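Grarari (robot arm)

Grarari is a small tabletop robot arm that was designed and built in the Terkness shared workshop. It is used mainly for learning how to handle kitchen objects such as plates, bowls and trays. The builders published the part files and the wiring plan under an open license, and the second version, named Fasa, is still under development.

Construction

The first arm was assembled over 11 weeks in a converted garage. Most of the white parts came from a home printer, and the longest single print took 41 hours. The complete cost, without the computer, was 209 euros.
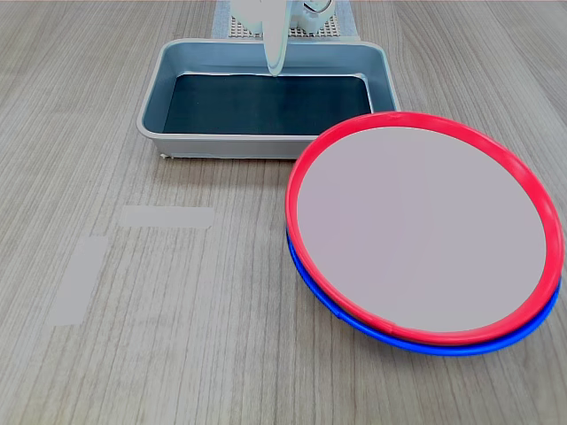
Calibration of the arm is done on an ordinary table, and its method has changed little since the first version. Every object gets a fixed starting place, so that a recorded movement can be repeated later. Strips of pale tape on the wood-grain top, next to the gray tray, are typical of this way of working. Plates with colored rims, for example red and blue, are preferred by the builders – the software finds a strong color more easily than a plain white edge.

Software

The control program was written at first for one user only and had no menu. It stores each movement as a list of joint positions. A later contribution from the Kılıçarslan workshop added a slow mode, in which the arm moves at one quarter of its normal speed.

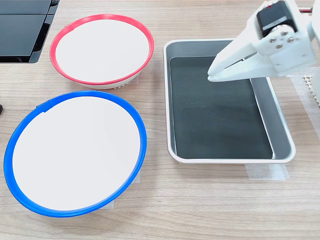

Slow mode is now the default setting after each start. The manual advises to keep it until the arm has completed 900 movements, and then to tighten all screws again. Users with older boards must install the update by cable – the wireless method is not supported there.

See also: Fasa; Open-source hardware; Servo motor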